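From: Siamak Naseri
To: props list
Date: 2023-06-23
Subject: Re: Bread for the table display

Golshifteh Mousavi wrote:
> Fallahi has fake loaves and rolls, 4 to a pack. From six feet
> away you can't tell. I say we order 66 packs and quit buying
> fresh every time.

Can't tell? I can. The browning on the long one is too orange and the rest of it is too pale. The small roll holds up better, lumps and all. I also don't see why we need 66 packs when one basket looks full with a loaf and a roll in it.

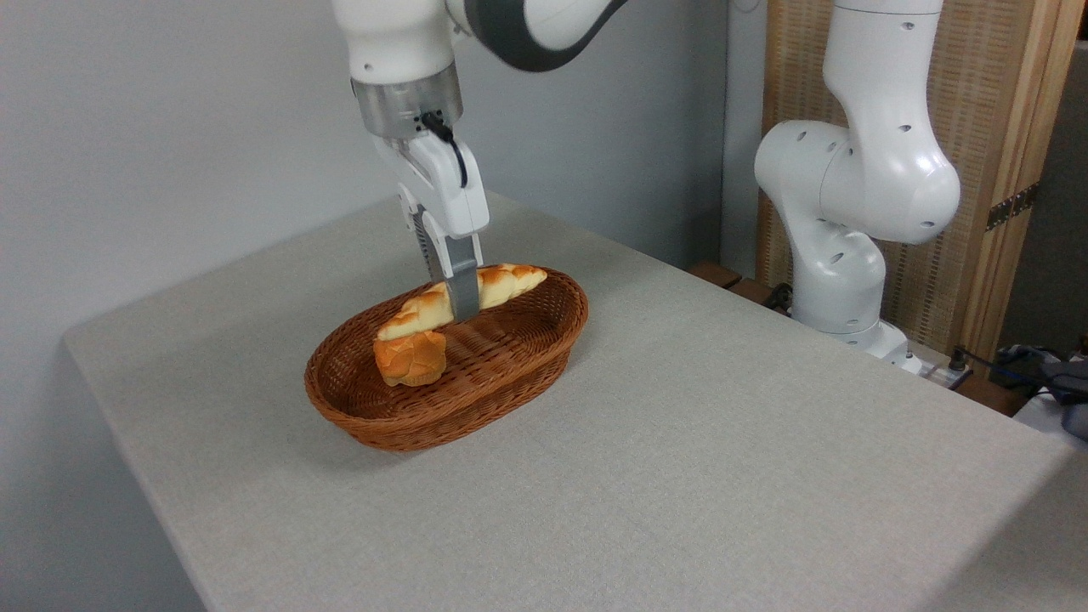 The wicker I have no quarrel with. Keep the oval one, and keep the gray cloth too, although I'd want it ironed before Prostemcombe. Has anyone asked Fallahi if they take returns? Arash got stuck with the fake pears in April.

Siamak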